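Chapter 6
Planning a Lesson Around Student Talk

In January, a fourth grade class at the Gindham school spent a whole math period on one problem. The teacher, Tanko Oyewole, spoke for less than half of it. The rest of the time belonged to the students, who worked in pairs and then argued over their answers as a class. This chapter looks at how a lesson like that is planned.
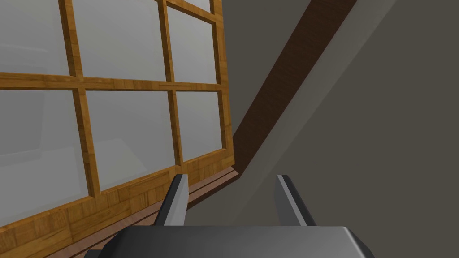
Student talk needs a task that can be seen in more than one way. A row of bare facts will not do it, and neither will a puzzle with a trick. The window here, with three panes of glass in the upper row and three in the lower, is enough to start with. One child sees two rows of three, another sees three columns of two, and a third wants to know if the pieces have to be the same size. Each of these is worth five minutes of class time.

Oyewole writes his opening question on a card the day before and tries it on a colleague. If the colleague answers in one word, he rewrites it.
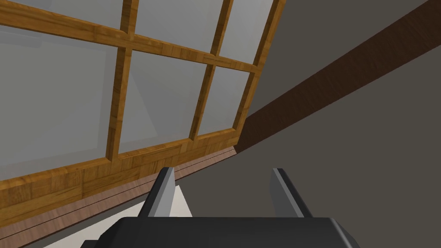
Figure 6.1 A window divided into panes by its wooden frame.

Pairs come next. Teachers at Warnach use fixed partners for a full unit – the students learn each other's habits and waste less time getting started. Teachers at Malik change partners every week. Both plans have drawbacks, and we return to them in the section on grouping.

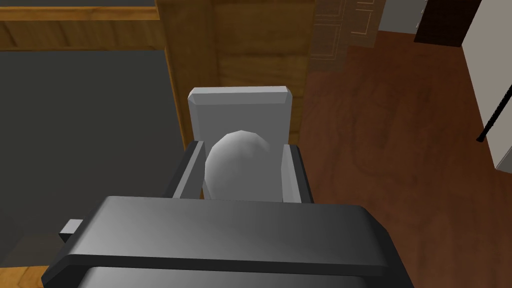 Whichever plan you choose, decide before the lesson how the pairs will report back. Some teachers call on every pair. Others listen in, pick two or three answers that disagree, and ask for those first.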